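Hister Office Services Newsletter
Equipment notes: desktop replacement cycle and end-of-life handling
July 7, 2023

The replacement cycle for office desktops moves from five years to six with this issue. The change applies to every tower on the standard list, including those at the Nieminen site, and takes effect for any machine bought after May of last year. Older machines stay on the schedule printed on their asset label.

Natalina Zanetti reviewed the repair tickets before the change was made. Most of the faults logged in year five were in power supplies and case fans, both of which are stocked and can be swapped at the bench. Board faults were a small share of the total. Extending the cycle by one year removes roughly 35 purchases from the coming budget and adds some bench hours, mostly for cleaning and fan replacement.
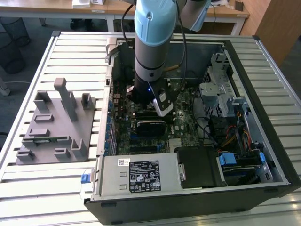
Desktop tower on its side with the side panel off.

Machines due for bench service should be shut down fully, not left in sleep mode. Unplug the power cord and leave it at the desk. Monitors, keyboards and docks are not part of the service and should stay where they are. If the machine has a second drive that was added locally, write this in the ticket. Bülent Güneş keeps the list of local additions and it is known to be incomplete.

Thermal paste is replaced only when the cooler has to come off for another reason. Dust filters are washed and refitted. Firmware is brought to the current approved version before the case is closed — this adds a restart on first login, and the login screen may take longer than usual to appear.
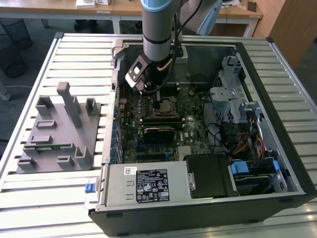 Can I keep working files on the local drive while the machine is away?
Move them to the shared drive before the ticket is opened; the bench does not copy user data and a drive may be replaced without notice.

Machines that fail the bench test twice are retired. Drives are removed and wiped under the Flenulow procedure, and the wipe record is attached to the asset entry. Memory modules of 2023 standard size go back into stock. Processors are kept only if the socket type is still in use on the list. Severyn Koval signs the release form for everything else, and the pallets leave with Rilteo every 3 weeks.
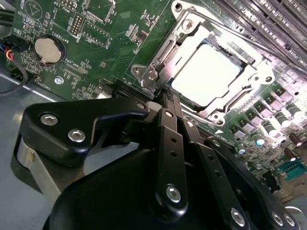

How is a retired machine removed from my department's inventory?
The entry closes when the release form is filed, and the department sees the change in the next monthly statement.

Corrections to the asset list go to Roksolana Polishchuk. Include the label number and the room.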